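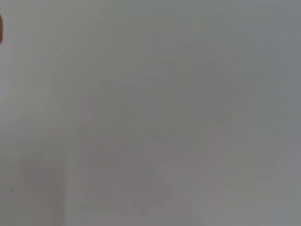

The Gray Channel

Posted 2025-07-17 by the fiction desk

Print this story | E-mail this story

The club had a slogan that year, painted on a bedsheet over the door of the shop room: WE TEACH MACHINES TO SEE. I had voted against it. I had wanted no slogan and a better vacuum.

By April we had an arm bolted to a bench, a gripper on the end of it, and a small camera at the wrist. The arm was a castoff from Potgieter, the bottling plant across the river, and it arrived with a sticker on its base that said NOT FOR TRAINING. Our advisor took this to mean people. I took it to mean us.

The plan was to enter the Skustham Cup, where student teams from up and down the coast send an arm to tidy a table while judges in matching polo shirts hold stopwatches. Our captain had been to Skustham the year before and come home religious. She talked about the winning team the way my grandmother talked about the lives of the saints. Their arm had folded a dishcloth. Grown men had wept.

"Did it fold it well?" I asked.

"It folded it," she said.

My job was the log. Every session the camera saved what it saw, and every night I went through the stills and typed a few words beside each one, so that the software would learn what it was looking at. The software was called Zarero. It had come free with a promise on the website that it would understand any room within 100 examples. We were well past that, and it still believed the sink was a kind of chair.

I didn't mind the work. There was a radiator by the desk, and the others left me alone. Most of the stills were what you'd expect, a cup, a sponge, the advisor's sleeve. Some were only gray. The wrist had come in too near something, or swung off to where there was nothing to focus on, and the picture was one soft field, paler on one side, with maybe a smudge of brown at the border. For those I typed "nothing" and went on.

One night Zarero stopped accepting "nothing."

It didn't argue. It just put the picture back in the queue. I typed "blank," and back it came. I typed "surface" and it came back a third time, with the confidence bar at the bottom of the screen filled all the way to the right. The bar had never been full. It wasn't full for the cup, and the cup was right there with a handle on it.

I called the captain over.

"It's found something," she said.

"It's found gray."

"You're not looking." She leaned in until her breath fogged the monitor. "There. There's a shape in the middle. Sort of a patch, with corners."

I looked. If I let my eyes go loose I could get a patch, and if I let them go looser I could get corners. I could also get a map of Sturkovport, and the dog we had when I was small. I told her so. She told me that was the trouble with me, and went to fetch the others.

They stood behind my chair for a long time. The boy who did the wiring saw a door. The advisor, who had a degree, saw a shadow and wanted to know of what. Somebody asked about a little dark dot down on the left, and somebody else said dust, and there was a silence, as if he had sworn in church.

After that they ran the arm for the picture. They'd send the wrist down over the bench, closer and closer, trying to get the bar to fill again. Thirteen evenings of this. The dishcloth lay where it had been dropped. I kept the log and wrote down what I saw, and what I saw was the bench, very near.

The night before the bus to Skustham I stayed on alone. I opened the settings, which none of us had done since the fall, and scrolled down through the menus to the one that governed the bar. It had a number beside it. The help text said the number measured how often a picture had been looked at. Each time one of us opened it, the bar went up. It had nothing to do with what was in it.

I printed the page and took it to the captain's house. She read it on the porch, both sides, though there was nothing on the back.

"So it noticed that we noticed," she said.

"It counted."

She folded the paper and put it in her coat. At Skustham we placed 14th. The arm picked up 2 cups and dropped one, and on the bus home they talked the whole way about the door.

I typed "nothing" once more when I got in. It put the picture back in the queue, and I left the light on and sat down and opened it again.

Print this story | E-mail this story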